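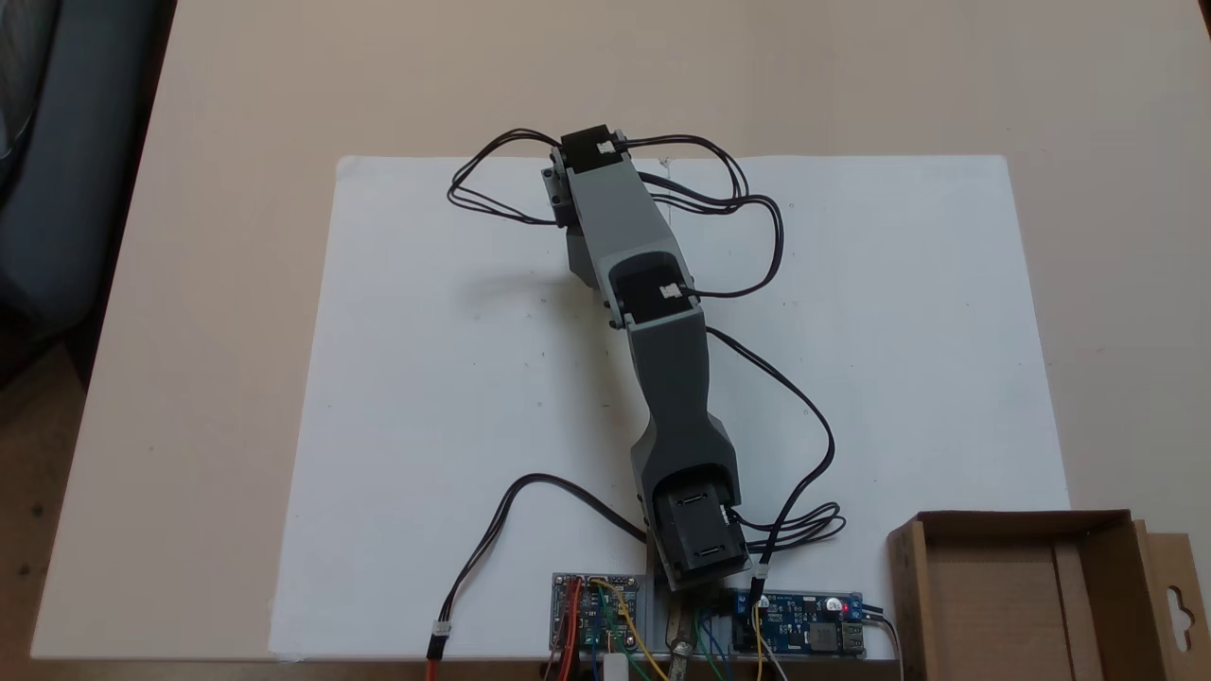 My desk at home is a beige table, and for most of its life I treated it the way other people treat the back seat of a car. Then I took a class in Cendell on setting up a workbench. It met on Tuesday nights, cost 75 dollars, and spent most of the first hour on paper.

The teacher, Juniper Ambrose, believes in a white surface with the fervor some people keep for sourdough. Drop a dark screw on brown wood and you have made a donation. Drop it on white and you can at least watch it roll away.

I went in a skeptic. I own a Flamier tray with eight compartments, and I had assumed the tray was the method. It holds 2 screws and a cough drop.

What white does best is shame you about cable. Wire on a dark bench passes for shadow. Wire on white looks like handwriting, and mine is terrible. I have now owned more than 360 cable ties in my life and could not lay hands on one tonight.

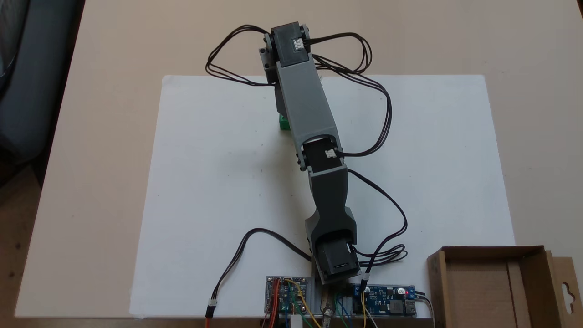

Black cable on a white board, coiled at the right.

Juniper would route everything along one side and tape it flat. I agree with her completely – and I will get to it once I find the tape.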